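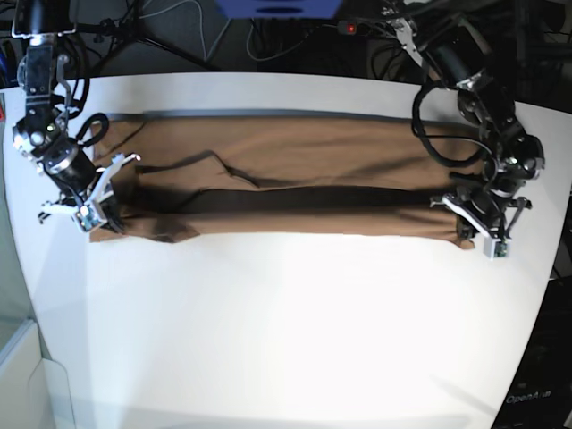

The Vaver is a compact steam iron aimed at people who press table linen and garments on a bench instead of a full-height board. It draws its water from a removable tank at the heel, and the tank holds enough for three tablecloths at the middle steam setting. I judge an iron mostly on long folded pieces, which are harder to press well than shirts. A brown cloth folded lengthwise into a narrow strip shows the usual trouble: one deep crease running nearly the whole length, and a wavy wrinkle rising to a small peak in the upper layer. Press straight down on a peak like that and you set a second crease beside the first. The iron has to be light enough at the tip to ease the fabric outward.

On that point the Vaver does well. The weight sits behind the handle, and the front third of the soleplate can be floated over the cloth with little effort from the wrist. The tip is narrow without being sharp. I ran it over cotton drill, a linen blend and a polyester runner, and it didn't catch on a hem in any of them.

Steam is less even. The vents are grouped toward the front, so the heel works as a dry iron. That suits finishing passes, but on heavy linen two passes are needed where my older Brollach needs one. The Brollach is a heavier unit with vents across the full plate, and it remains the better choice for curtains and bedding.

Temperature control is by a dial with no detents. The marks are printed in pale grey on a cream body and are hard to read under warm kitchen lighting. Recovery after a burst of steam is slow: the ready light goes out, and if you keep working through it the vents spit. On pale fabric the droplets dry without a mark if the tank is filled with demineralised water. With tap water they left a faint ring on the linen blend.

The cord is long enough to cross a dining table from a wall outlet, and the swivel hasn't stiffened after a winter of weekly use. The tank is awkward. Its filler flap opens toward the handle, so a jug with a wide lip will pour down the side. I use a 500 mL squeeze bottle. The Tita travel iron has a smaller tank and a better flap.

Armelle Rey, who hems most of my linen, tried the Vaver on a stack of napkins and preferred it to her Šimkus for corners. She disliked the heel rest — it is shallow, and the iron tips if the cord is pulled sideways.

Recommended for napkins, runners and light garments. For heavy linen, look at something with vents along the whole plate. The descaling plug needs a coin to open and isn't tethered, so keep track of it over the sink.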